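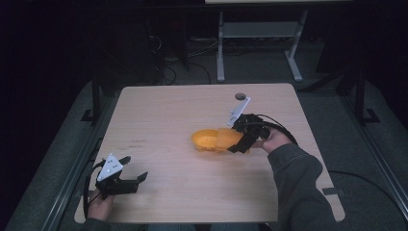
Ploler handheld gripper kit: is the pair worth it over the single?

Posted in Robotics > Data collection hardware

I'm pricing a setup for recording two-handed tasks and I've narrowed it down to the Ploler kit. It comes as a single gripper or as a pair, and the pair adds a fair amount to the bill. The tasks are small tabletop jobs: pick up a plastic shell, turn it over, pass it to the other hand, set it down. Later the recordings would go toward training a two-arm station.

My questions are about daily use. Does the tracking hold up when the two grippers come close together? The marker plates stick up from the top of each one and I can see them getting in each other's way. And what are the cables like to live with? The product page says very little about either. We would be collecting for two or three hours a day, with different people taking turns.

I've also looked at the Rebane set, but the lead time I was quoted was too long.

fernbench

—

Get the pair. The single is fine for trying it out but you can't do a handover with it, and you said handovers are what you want.

Lekthorpe sells both versions and they took 20 days to ship ours. Support answers email, slowly.

tk_lowell

—

We've had the pair since April and have recorded a little over 1000 takes with it, mostly on glossy molded parts, so I can answer some of this.

Tracking: good as long as the cameras can see the plates. Trouble starts when you roll your wrist outward and the plate tips away, or when one forearm passes in front of the other gripper. With the hands side by side over the table we rarely lose it. For handovers we had people come in from the left and right and keep the plates pointing up. It feels stiff for the first session and then people stop thinking about it. If your task needs a lot of wrist roll, add another camera before you blame the kit.

Fingers: they close well on a thin edge or a narrow end. On a smooth rounded part the grip depends on where you take hold. Grab it by the fat middle and it squirts out. Wipe the finger pads between sessions, they pick up dust and then they slide.

Cables: this is the weak point. Each gripper has one coming off the back and it pulls on your hand if there isn't enough slack. Run it over the outside of the wrist and down the side of the table, with a loose loop before the first clip. We had 2 connectors fail in the first month, both on the right-hand unit, and both from someone stepping back with the cable tight. Lekthorpe replaced them but we paid for shipping.

Weight: acceptable for an hour. After that, accuracy drops and people start resting their hands on the table edge between takes. We swap operators at the hour. Smaller hands have a harder time with the handle, and there is only one size.

Calibration: budget 15 minutes each morning, more if anybody has bumped a stand. The printed instructions skip a step. You have to restart the tracking software after you save the marker file or it keeps using the old one — that took us an afternoon to find.

Software: exports are plain and easy to read. The viewer is slow with long takes. We keep ours under 105 seconds and it copes.

I haven't used the Rebane set, so I can't compare. The Fernham mounts fit the Ploler stands if you need extra height, but buy the long bolts too.

gray_carpet_lab

—

Agree on the connectors. Ours went the same way. Ask for the angled ones when you order, they have them but they aren't listed on the page.

I would still start with the single if your budget is tight. You can add the second one later and the marker file for the first carries over.

mopar_dan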